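Meet the Robots That Fix Things

Hi kids! It's Shu-fen Wu here, and I've got a good one for you. On Apr 29, 2021, I caught the early bus out to Flevdale for the open day at the Deligiannis workshop, where they teach robot arms to do fiddly jobs with computers and small parts. I took my notebook, two pens and a cheese sandwich, and I stayed until they were putting the chairs away.

If you only want to know what a robot's hand looks like up close, start with these.
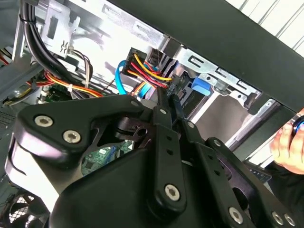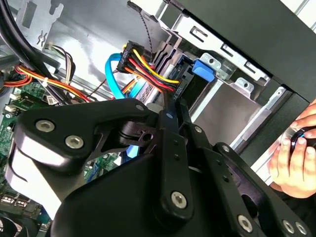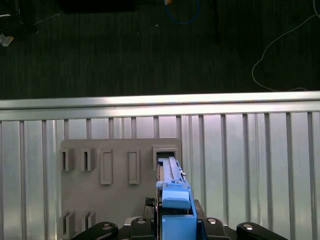
Robot hands at work: inside a desktop computer in the first two pictures, and with a blue plastic part and a square socket in the third.

So what's a gripper?

A gripper is the hand on the end of a robot's arm. Yours has four fingers and a thumb. Lots of grippers have just two fingers, and they work a bit like the tongs your family uses at a barbecue. They open, they move into place, they close. Look for the silver screws on the black parts in the pictures. Some of those black parts are called links. A link is a stiff bar that joins one moving piece to another, a bit like the bones in your arm.

What's inside the computer?

Have you ever seen a computer with its side off? It's a colourful mess in there! (My favourite bit is the blue latch on the metal cage.) The metal cage holds the drive, where a computer keeps your drawings and your games when the power is off. The yellow and red wires carry electricity to it. The curvy blue cable carries information, so when you open a picture you saved last week, it comes zipping along a cable like that one.

In the second picture you can read "HDD" on a plug. HDD stands for hard disk drive. I wrote that in my notebook in very big letters because I always forget it.

Please don't go opening up the computer at home, by the way. Ask a grown-up first, and make sure it's unplugged from the wall.

Why is plugging things in so hard for a robot?

You can find a light switch in the dark by patting the wall. Your fingertips tell you when you've got it. A robot doesn't know any of that unless somebody builds it in. It has to work out where the plug is, which way round it goes and how hard to push. Wires make it worse because they bend and flop about, and they never sit in the same spot twice.

The workshop people have a name for their practice program. They call it Skader, and it's a big list of small jobs. There are 80 jobs on it so far. One of them, nicknamed Buvo, has been tried 619 times! I asked if anyone got bored, and a man in a green jumper said yes, very, and went to get a cup of tea.

The board with the holes

Practice boards were the part I liked most. You know those baby toys where the star goes in the star hole? It's a lot like that. In the third picture, the top of the blue part is in the square socket, and the gripper has hold of the part lower down. There are other holders on the grey board too, and some have a skinny slit in the middle.

Try it yourself

You'll need kitchen tongs, a clean sock and a coin bank or a box with a slot in the lid.

Put the sock over your hand like a mitten and pick up the tongs. Now try to post a big coin through the slot. Close one eye and try again. It took me 30 goes to get one in, and I was sitting down the whole time.

Then swap the coin for a piece of string and see if you can poke one end through. Good luck with that!

The next open day is in May and kids get in free. There's room for 400 people, and the sausage rolls go early, so eat first.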